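Packing Room FAQ: Hinged Cases, Tables and Wall Panels

Applies to the Pletthorpe packing room. Maintained by Volkan Aksoy. Last revised December 31, 2020.

Which cases does this page cover?
Rectangular hinged cases in the Clumitz range, order codes 42 and 811. Drawstring pouches and display stands are on the Carretero page.

Should a case be open or closed when it reaches the packing table?
Open. The interior is checked first, then the outer shell. Lay the case flat with the long side parallel to the wall and leave clear table on both sides of it.

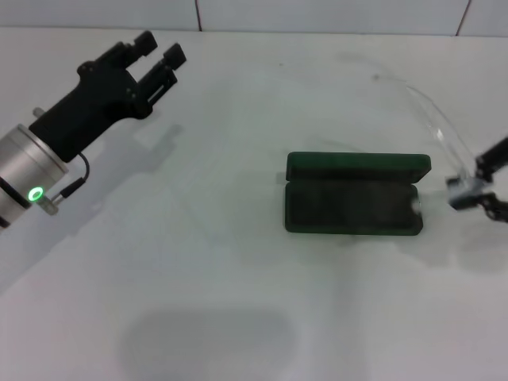
Dark green case, open on the white tabletop.

How is the interior cleaned?
With a dry lint roller, one pass in each direction. Do not use water or solvent on a velvety lining. Dark linings show lint more readily than pale ones and may need a second pass.

What about the outer shell?
Use a dry microfiber cloth. Hold the case by its short ends — fingerprints on a glossy finish are the most common cause of rework. Check the corners by touch as well as by eye.

How far should the lid open?
To its natural stop. If the lid will not hold position, set the case aside and tag it H. Do not bend the hinge.

How many cases go in a carton?
40, in two layers, with a divider sheet between them. Mixed colors are not packed in one carton unless the order states otherwise.

Can the wall be used for labels or pick lists?
No. Adhesive leaves residue on the matte panels and the joints collect paper dust. Lists go on the clipboard by the door.

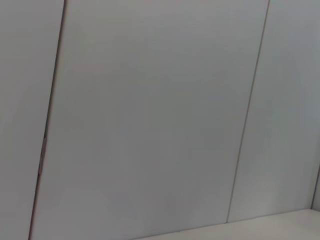

Pale gray wall panels with thin dark seams.

How are the panels and seams cleaned?
Wipe panels from top to bottom with a damp cloth. Seams are cleaned with a soft dry brush — never a blade. If a gap looks wider than the rest of the seam, report it and do not fill it. A full wash of the walls is done every August.

Where are replacement cases ordered?
Through Drodport. The minimum order is 500 per color. Smaller quantities come from shelf stock and need a signed request.

Are damaged cases returned?
Only if the damage was recorded before packing. Attach the tag to the case, close the lid and place it in the returns bin.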